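The long way to Clurach

2019-02-27
By a staff writer

Print this page | E-mail this article

The bus to Clurach leaves from behind the old fish market, and if you are not there ten minutes early you stand the whole way. I have taken it every winter since I moved to this country. It is route 118, and the council wants to stop it after the summer.

On paper the reasons are simple. The line carries 300 passengers in a good week, and in February it is not often a good week. The road climbs for a long time after Lunde, the bends are narrow, and snow closes the top part on many mornings. A driver told me that he knows each bend by the smell of the brakes. 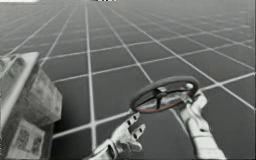 But the people who use the bus do not use it for pleasure. In Lunde the bank closed, then the chemist, then the butcher. For a prescription you must go down to Ikton and come back the same day, and the last bus up is at twenty past four. I met a woman who plans her whole month on the back of the timetable.

The council offers a taxi that you book by telephone the evening before. I tried it twice. The first time it came, and it was clean and warm. The second time the line was engaged until the office closed, so I stayed at home.
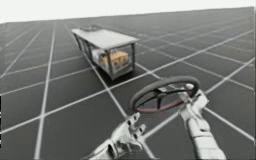 In Dusik they lost their bus four years ago. The shelter still stands and somebody keeps geraniums in it. The school there had 164 pupils then, and parents now share cars in a system so complicated that it hangs on a large sheet in the school hall. It works, they say, until one person has the flu.

I asked in the café at Clurach what they would miss most. They spoke very little about shopping. They spoke about the half hour of sitting next to a neighbour, with wet coats and bags on the knees.

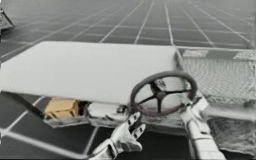 Features Desk, Country and Coast section

A petition with 412 names lies on the counter of the post office. The council will discuss it before Easter. Until then the bus goes as before, four times a day, and twice on holidays.

Comments (3)

hillfoot: The taxi number was engaged for me also. Three evenings!

M. from Lunde: You forgot to say that the bus takes parcels up for the farms. Who will do this?

oldtimetable: It was five times a day when I was at school.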